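Automation in the Koltby Laundry: What Has Changed for Staff

14/03/2018

Readers of this blog who work in residential services have asked for an account of the automation program at the Koltby laundry, where I have been responsible for operations since the building opened. Much of what has been written elsewhere on the subject concerns machinery. The following concerns the people on the floor, and the views expressed are my own.

The laundry serves 565 residents across the Drudcombe campus. Before the program began, each attendant's shift was organized around loading and unloading. An attendant bent to a drum, cleared it, checked the rim for small items, wiped the seal and moved to the next machine. The work was paid at the lowest grade in the department. It was also the work most often named in reports of back and shoulder strain, and in the year before the change it was the leading cause of lost shifts at Koltby.

The arm was introduced in September under a service agreement with Skalen. It was assigned the task of reaching into the front-loading washers at the end of a cycle and clearing the drum. Folding, stain treatment, tagging and every contact with residents remained with staff. Management gave a written undertaking that no position would be removed during the first two years, and that undertaking stands.

It would be inaccurate to describe the early period as smooth. The arm was slower than an experienced attendant, and it remains slower. Socks and pillowcases were left behind with some regularity. Attendants reported that they were spending part of each shift watching the arm and waiting to correct it, which they found more tiring than the lifting had been. One long-serving member of staff asked to be moved to the linen store, and the request was granted. I regret that we did not consult the floor more fully before the first machine was assigned.

Several adjustments followed. Attendants are no longer asked to stand by during a cycle; the arm signals when it has stopped, and someone attends when free. A final hand check of every drum is now a listed duty with time allotted to it. Each attendant receives 20 hours of paid training in operating and resetting the arm, and those who complete it move up one pay grade. Yuzuki Nakajima was the first to finish the course and now leads the training for new starters. The course was written with the help of Moradi, whose instructors spent a week on the floor beforehand and revised the material a good deal as a result.

The effect on the working day has been mixed. Attendants bend and lift less. They also talk to each other less, a loss several of them have raised with me, and the shared break has been restored to the schedule for that reason. Complaints about misplaced garments have declined, although I attribute this mainly to the hand check.

There remains the question of what happens when the two-year undertaking expires. I have asked that it be renewed and have not yet received a decision. Staff have been told this in plain terms. Comments from colleagues at other sites are welcome and will be published beneath this post.
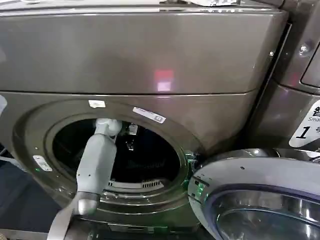 Cengiz Güneş
Thank you for setting out the pay grade question, which most accounts leave aside. At our site the training was offered without any change in grade, and attendance fell away after the second session. I would be interested to know whether your night staff receive the same 20 hours, and whether they are released from the floor to take them.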